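gripper thread, since people keep asking why the Stendness demo got pulled

so. left gripper froze shut again in the middle of a pick. third time since October. no error on the console, nothing, fingers just stay closed and the log says everything is fine

1/ we blamed the firmware. rolled back to the old Kollatstead build. froze again after 17 cycles. not firmware

2/ swapped the cable. 1,000 cycles clean, we all went home happy. next morning, stuck on the first plate lol

3/ opened the housing. a screw on the encoder mount had backed out maybe a half turn. the encoder slips, the controller thinks the fingers are open, keeps closing. so it squeezes harder the longer you wait. thats the scary part

no one hurt. one cracked plate. but a finger in there would of been bad, and the soft stop did nothing becuase it reads the same encoder

4/ fix for now: thread locker, a current limit that doesn't care what the encoder says, and hard power cut within reach of whoever is running it. 2,360 cycles since, zero freezes

still want Brement to look at the mount. will post when they write back

back to plates today
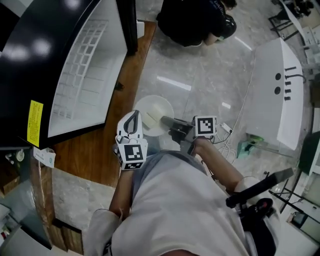

Would a bigger emergency stop button have helped?
Only if it cuts power to the motor. Ours just sent a stop command to the same controller that had the wrong finger position, so size made no difference.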